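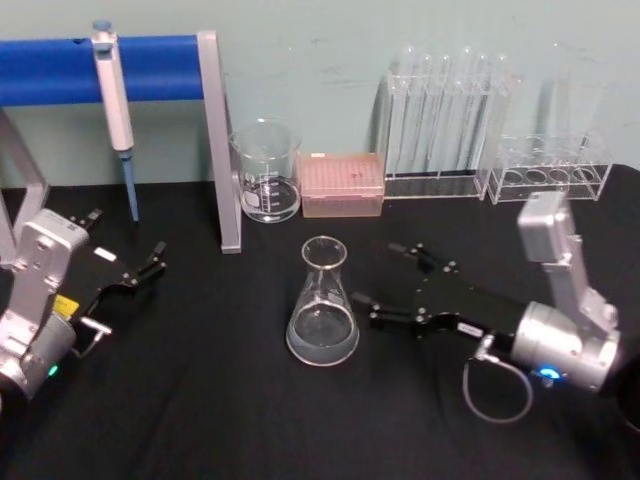

Perguntaram-me logo, mal contei onde tinha estado: mas os robôs não se enganam nunca? Era a minha leitora mais pequena, que tem a mania de fazer a pergunta difícil antes de eu me sentar. Enganam-se, sim senhora! E foi por causa dessa pergunta que resolvi escrever tudo o que vi no dia aberto do laboratório Hollik, em Liltville.

Primeiro, o caminho. O autocarro demorou 40 minutos e eu levei um lanche que comi todo antes de chegar (depois arrependi-me). À entrada deram-nos um autocolante verde e uma regra: ninguém passa da linha amarela pintada no chão. Um braço de robô tem força e nem sempre sabe que tu estás ali, por isso as pessoas ficam de um lado e ele trabalha do outro.

A sala de que mais gostei chama-se Zunum. Eu estava à espera de um robô com cabeça, olhos e talvez uma voz engraçada, como nos filmes. Pois olhem, eram dois braços prateados, um de cada lado de uma mesa com um pano preto! Cada braço acaba numa pinça preta com dois dedos. Chama-se garra. Experimenta tu em casa: junta o polegar e o indicador e tenta fazer tudo só com esses dois dedos. Abotoar o casaco, descascar uma tangerina, virar a página de um livro... Custa, não custa? É assim o dia inteiro de uma garra.

Na mesa havia coisas de laboratório, e algumas têm nomes bem esquisitos. O frasco de vidro de pescoço estreito e barriga larga é um Erlenmeyer (diz-se mais ou menos "érlenmaier", e eu tive de treinar). Como o pescoço é apertado, podes abanar o líquido às voltinhas sem entornar tanto. O gobelé é o copo com um biquinho para deitar e com risquinhas para medir. Os tubos de ensaio são compridos e redondos em baixo, por isso não se aguentam de pé sozinhos e precisam de um suporte.

E depois há a micropipeta, a minha preferida, que estava pendurada numa barra azul. Parece uma caneta gorda. Carrega-se no botão de cima, mergulha-se a ponta, solta-se o botão devagarinho e ela puxa uma gota minúscula. Sabes quanto é um mililitro? Cabem uns quantos numa colher de sopa. Agora imagina um mililitro cortado em 1000 bocadinhos iguais: cada bocadinho é um microlitro, e há micropipetas que trabalham com tão pouco como isso! As pontas são de plástico, guardam-se numa caixa própria e trocam-se para não misturar uma coisa com a outra.

Para que quer um laboratório braços destes? Pensa em repetir o mesmo gesto 667 vezes. À vigésima vez, eu já estava a bocejar e a pensar no jantar. O robô não boceja. Só que também não percebe o que está a fazer: se alguém mudar o frasco de sítio e ele não tiver maneira de dar por isso, vai fechar os dedos no ar, muito convencido.

O vidro é outro sarilho. É transparente, e as câmaras podem ter dificuldade em ver onde ele começa e acaba. Tu também já deves ter visto alguém bater com o nariz numa porta de vidro! E há a força: se a garra aperta de mais, parte o frasco; se aperta de menos, ele escorrega.

Ao programa que ensina os braços chamam Zerouali, e quem lá trabalha fala dele como se fosse um colega meio teimoso. Aprende com muitos exemplos, a ver e a repetir, um bocado como tu quando aprendeste a atar os sapatos.

Em dezembro há outro dia aberto, para crianças a partir dos 4 anos, com um adulto. Levem sapatos confortáveis e perguntas. E guardem o lanche para o fim!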